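니트는 걸지 않고 접는다
옷장 속 겨울옷, 형태를 지키는 보관법

스웨터의 어깨가 뿔처럼 솟는 현상은 대부분 옷걸이에서 시작된다. 편물은 고리 모양의 코가 이어진 구조여서 자체 무게만으로도 세로 방향으로 늘어난다. 무게 300g 안팎의 두꺼운 니트라면 한 철만 걸어 두어도 기장이 달라질 수 있다.

의류 관리 업체 McKinnon에서 니트 수선을 맡고 있는 Raelene Pearce는 접기 전 단계를 강조한다. “평평한 면에 길이 방향으로 펴고 밑단 고무단부터 맞춥니다. 밑단이 틀어진 채 접으면 몸판 전체에 사선 주름이 생깁니다.” 작업면은 침대로 충분하다. 소매는 몸판 쪽으로 접되 어깨선을 당기지 않는다. 가슴에 무늬를 짜 넣은 옷은 접는 선이 무늬를 지나지 않게 폭을 조정한다.

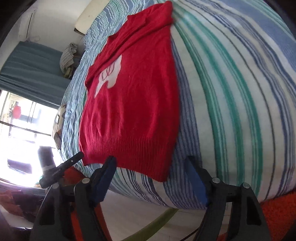

접은 니트는 몇 벌까지 쌓아도 되는가?
두께가 있는 것은 네 벌, 얇은 것은 여섯 벌이 한도이며 무거운 옷을 아래에 둔다.

보풀은 접기 전에 제거한다. 손으로 뜯으면 주변 섬유가 딸려 나오므로 보풀 제거기나 작은 가위를 쓴다. 기모감이 있는 편물은 날을 표면에 누르지 말고 결을 따라 가볍게 움직인다. 세탁 후 완전히 마르지 않은 옷은 수납하지 않는다.

수납함은 깊이보다 폭이 중요하다. Zaltumside에서 정리 작업실을 운영하는 Ebony Kingi는 폭 70cm 서랍에 니트를 두 줄로 넣는다. 면 100% 부직포가 아닌 천을 칸막이로 쓰면 마찰이 늘어 꺼낼 때 옆줄이 흐트러진다는 것이 그의 의견이다. 방충제는 옷에 직접 닿지 않게 맨 위에 놓고, 12월에 옷을 꺼낼 때 한 번 교체한다.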